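Ornalora blanket, large size, colour "Mushroom"
Review by Zinhle Rampersad, 7/10/21

I bought this blanket after our heating was turned down by the building and my bedroom became too cold for reading. In the shop in Dernport they had two brands, Mendamano and Ornalora. The Mendamano was softer in the hand but it was made of two layers, and I have had bad luck with two layers before, they slide against each other and you get lumps in the corners. So I took the Ornalora and paid 509 for it, which I find a high price for a blanket.

First the weight. The label says 1141 grams and I believe it. For me it is a good weight, you feel there is something on you but you can still turn over. My husband finds it too warm and pushes it to my side every night, so perhaps it is not for couples who disagree on this matter.

The smell out of the bag was strong, a little like a new raincoat. I hung it on the balcony for one afternoon and after this it was gone.
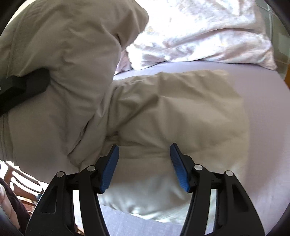

Washing is where I have my complaint. The instructions tell you 30 degrees and no dryer. Fine, but a blanket of this size needs a very long time on the line, and in a small flat there is no place for it. Mine took two days. I have washed it three times now and it did not shrink. There is a little pilling at the end where the feet go – I remove it with a fabric comb and it comes back in two weeks.

I wrote to the shop about the pilling and received a polite answer from a Mr Mnguni, who offered me a discount on my next order. I would have preferred an exchange, but he did answer the same day.

The colour is a bit different from the website, where it looked more grey. I got used to it. If you need an exact match with curtains, go and see it in the shop first.

I give four stars out of five. I will buy the smaller one for my mother in December, it costs 382 and she has a dryer-free life already.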